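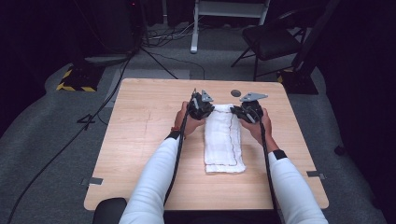

3.2 Refueling records

Fuel use was taken from the pump logs at the Grarau and Echeverri depots. Both sites run compressed natural gas trucks on regional routes, and both fill most of their vehicles overnight on slow-fill posts. The Rultlow depot was left out of this part of the study; its logs do not separate gas from diesel.

We collected 1,885 fill entries. Entries with no odometer reading were dropped, as were top-offs made within an hour of an earlier fill. That left 911 entries for 27 trucks. Each was matched to a route sheet by truck number and shift. Where a truck had changed routes in the middle of a shift — this was common at Echeverri in March — the fuel was split by miles driven.

Gas volumes were converted to diesel gallon equivalents before any comparison was made. No correction was applied for tank temperature, and short fills on warm evenings may therefore look like better mileage than they were.
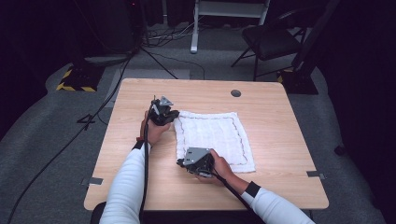 Figure 2. Folded white towel on a light wooden table, with a black hand-held gripper in each hand.

Drivers on the Jomirano route idled longer than the others, mainly at the transfer yard. Idle time is treated separately in Section 3.3, and the mileage values given there include it.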